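Notebook, Dodbridge team, May, 4.15 pm

Kuleo task, the drawer one. Carried on from where Jolanta Lis left the branch, after undoing the thing I did to it at lunch.

Started by rerunning the whole set with her gripper offsets and my path planner. Out of 115 runs the arm got the drawer open in 16. I had told the rest of the club to expect a big improvement. It is an improvement on last week, when the planner politely declined to move at all.

Most of the failures are the same failure. The arm swings in from the side, the elbow ends up between the camera and the cabinet, and the knob finder loses whatever it was looking at. It then reports a knob with great confidence somewhere on the floor. The stone floor is full of roundish things, so I can see its point of view. Magbanua's starter code has a confidence threshold which we set to 15 in the autumn and have treated as holy writ ever since. Left it alone for now.

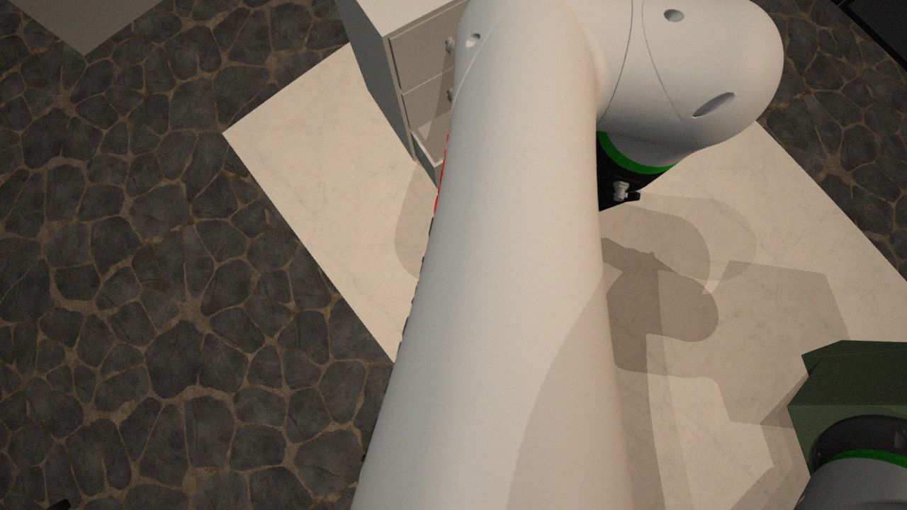

Does the elbow have to come in on that side?

Only if we keep the home pose from the starter code. Moving the base joint round before the reach lets the elbow stay clear, at the cost of a slower run, and the Zulgate rules give no points for speed until the drawer is open.

So: new home pose, saved as home_b. Do not overwrite home_a, Jolanta's demo script still calls it and she will notice.

Also lost most of an hour to the seed. Every run I thought was random was using seed 839, because I had typed it in to chase a bug and left it there. The 16 successes are therefore perhaps less varied than advertised. Rerun needed before anyone puts that number on the poster.

Shadows next. The knob finder was tuned with them switched off, and the competition build has them on. Tried turning them off to compare and the simulator crashed, twice, the second time taking my unsaved notes with it - hence the tone.

To do
- rerun with home_b and a proper random seed
- mask the arm out before looking for knobs
- ask Jolanta what "fudge2" does in the offsets file
- find out what "fudge1" did

Stopped at 6.40, rerun going on the old desktop.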